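Ruddock Desk Reset Guide
Section 4: Setting up a reset station and running your first round 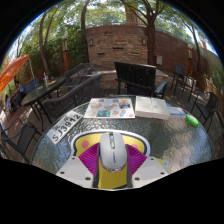 Okay, so you've read the safety pages (you did, right?) and you're ready to get a station going. I'm Milagros Espiritu, and I ran the tabletop side of the Ruddock rollout at our Nendenano office. Before Ruddock, my evenings were two hours of walking from desk to desk putting mice, pads and paperwork back where they belonged. Now I do the part at the start, the robot does the repeats, and I get to go home while it's still light out!

You'll need the hand gripper, the station card and a table you can walk all the way around.

1. Put the station card number into Clusurix. Ours run up to 156, so type all the digits even if yours starts with a zero.

2. Set out the items for that card. Leave the other stuff on the table where it is. Real desks are messy, and Ruddock has to learn to work next to a book or a stack of papers.

3. Hold the gripper over the first item and squeeze slowly until both pads touch. With a mouse, stop as soon as it feels steady. You don't need a death grip.

4. Lift it clear, pause for a beat, then set it down in its spot and open the pads all the way before you back off.

5. Do the same move 8 times, starting from a slightly different place each time. (I hum. Florante on the late shift says I hum the same song every time, and he's right.)

6. Tap Save Round, then wait for the green check before you touch anything else.

Note: Glass tops are fine, but go easy when you set things down. If sun glare is bad, turn yourself to the other side of the table and start that round over.

Caution: Keep fingers out from between the pads while they're closing. Keep drinks on a different table, too.

7. After 2000 saved lifts, the pads are due for a swap. Clusurix puts up a banner, and Cuiping Qian in the parts room has the spares.

A word about jobs, and I do get asked. My hours stayed the same when Ruddock came in, but my day is different: more teaching and checking, a lot less bending over. If a round feels too long or your wrist is sore, stop and tell your lead. You can save a half-finished round and pick it up after your break. Troubleshooting starts in Section 5.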